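Practice flat opens its doors on screen at Pledatside

Apr 20, 2022

I've been nipping in and out of the Pledatside shared workshop since March to see how the home robot build is coming along, and there's finally something to look at! The group has its two-armed machine running in simulation, inside a made-up flat they call Flustum, and I got to sit and watch it for an evening with a mug of tea.

The arms themselves are still in bits on the bench (the second shoulder joint is waiting on bearings from Herrera, the little parts shop in Plistongate). So for now all the practice is done on screen, and I must say it's more fun than I expected. You see the rooms from the robot's side, which takes a bit of getting used to. I had my head on one side for half the night. 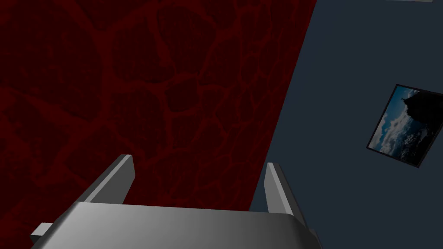 Gripper open in front of the red wall, with the cloudy landscape picture off to the right.

I did ask about the red. Someone picked that pattern in the first week and it has stuck, though there's a rival camp that wants plain magolia paint – good luck to them. The pattern is on the ceiling as well, and I've rather come round to it.

The job they're working towards is clearing up after a meal. The group has set itself 800 practice runs before any of it goes near the real motors, and the log stood at 214 when I left. Getting two arms to share one table without knocking elbows is the slow bit, and a fair part of my evening went on people arguing about which arm should go first.

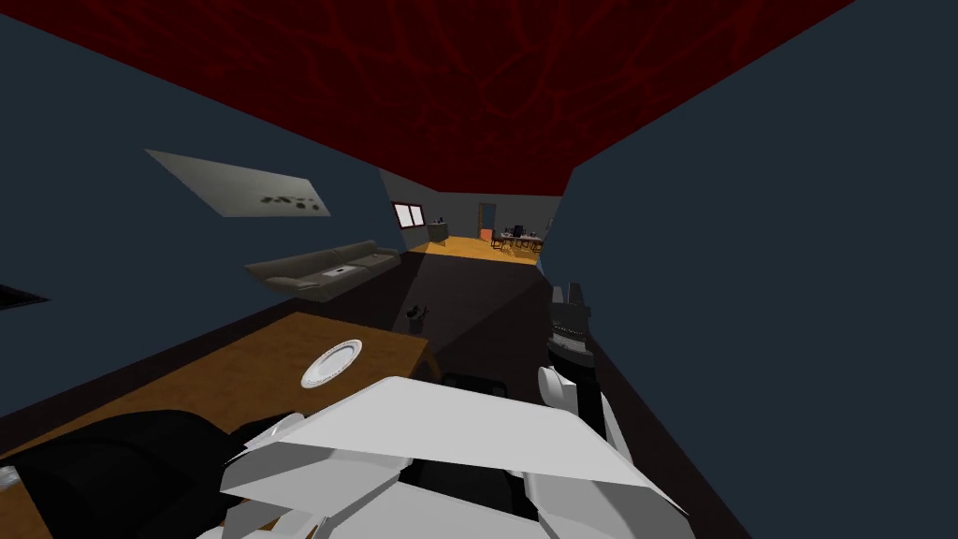

Both arms near the wooden table and its round plate, with the hallway running down to the brighter room at the end.

Money is the other thing, as ever. The build has had £128 in the donations tin so far and the next set of motor drivers will need another £100, so there's a cake stall planned at the workshop door. If you've got an old power supply going spare they'd love that too, and you can leave it in the crate by the lathe. I'll be back once the bearings turn up.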